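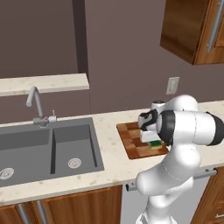

사르미엔토, 10월

## 4장. 도마 위 스펀지 집기

이 장은 Turnine 주방 보조 팔의 설치를 마치고 시뮬레이션에서 첫 집안일을 시켜 보려는 사용자를 위한 것입니다. 과제는 도마에 놓인 스펀지를 집어 옆의 싱크대 볼로 옮기는 일입니다. 설거지는 9장에서 다룹니다. 9장은 아직 집필 중이고, 집필자인 Mutua Nzioka는 그동안 손으로 설거지를 하고 있습니다.

### 시작하기 전에

- 3장의 관절 영점 조정을 끝내십시오. 건너뛰고 이 장부터 펼친 분은 3장으로 돌아가십시오. 다들 그렇게 합니다.
- 주방 장면을 불러온 뒤 체크무늬 도마가 조리대 위에 비스듬히 놓여 있는지 확인합니다. 반듯하게 돌려놓고 싶어도 참으십시오. 기본 좌표가 이 각도에 맞춰져 있습니다.
- 속도는 ‘느림’으로 둡니다. ‘보통’은 ‘느림’보다 조금 덜 느립니다.

### 절차

1. 과제 목록에서 **스펀지 옮기기**를 선택합니다.
2. **대기 자세**를 누르고 팔이 완전히 멈출 때까지 기다립니다.
3. **접근**을 누릅니다. 그리퍼가 도마 표면 바로 위까지 내려옵니다. 초록색과 노란색이 섞인 작은 물체가 그리퍼 밑에 일부 가려지면 위치는 대체로 맞습니다.
4. 손가락 간격을 스펀지 폭보다 넓게 벌립니다. 좁으면 스펀지를 집는 대신 눌러 버립니다. 로그에는 그것도 ‘접촉 성공’으로 남습니다.
5. **집기**를 누르고 악력 값을 확인합니다. 권장값은 4입니다. 8부터는 스펀지가 납작해집니다.
6. **들기**를 눌러 팔을 충분히 올린 다음 **이동**을 누릅니다.
7. 목적지를 고릅니다. 처음이라면 **오른쪽 볼**을 권합니다. 왼쪽 볼이 더 넓지만, 가는 길에 칸막이와 수전이 있습니다.
8. **놓기**를 누릅니다.

> **참고:** 시험 담당 Oranuch Kaewsai는 17번 시도해서 9번 성공했습니다. 같은 일을 시킨 여덟 살 조카의 기록은 비교 대상에서 제외했습니다.

> **주의:** 6번과 7번의 순서를 바꾸지 마십시오. 들지 않고 이동하면 스펀지가 도마를 쓸고 지나갑니다. 도마 닦기는 별도 과제이며 아직 지원하지 않습니다.

> **주의:** 시뮬레이션의 스펀지는 물을 머금지 않습니다. 여기서 얻은 악력 값을 실제 주방에 그대로 쓰면 바닥을 닦을 걸레가 필요합니다. 걸레질도 지원하지 않습니다.

### 문제가 생기면

**그리퍼가 빈손으로 올라옵니다.** 접근 높이를 한 단계 낮추고 3번부터 다시 합니다.

**스펀지가 손가락에 끼어 떨어지지 않습니다.** **놓기**를 한 번 더 누릅니다. 그래도 안 되면 장면을 초기화합니다. 실제 주방에는 이 버튼이 없습니다.

**팔이 수전 앞에서 멈춥니다.** 충돌 방지가 작동한 것입니다. 경로 편집기에서 경유점을 조리대 앞쪽으로 옮기십시오.

**사람이 하는 편이 빠릅니다.** 알려진 현상입니다. 개정판에서 고칠 예정이라는 문장은 편집자 Marion Skinner의 요청으로 삭제했습니다.

오른쪽 볼에서 연속으로 네 번 성공하면 과제 설정을 저장하고 5장 ‘수전 손잡이 돌리기’로 넘어갑니다.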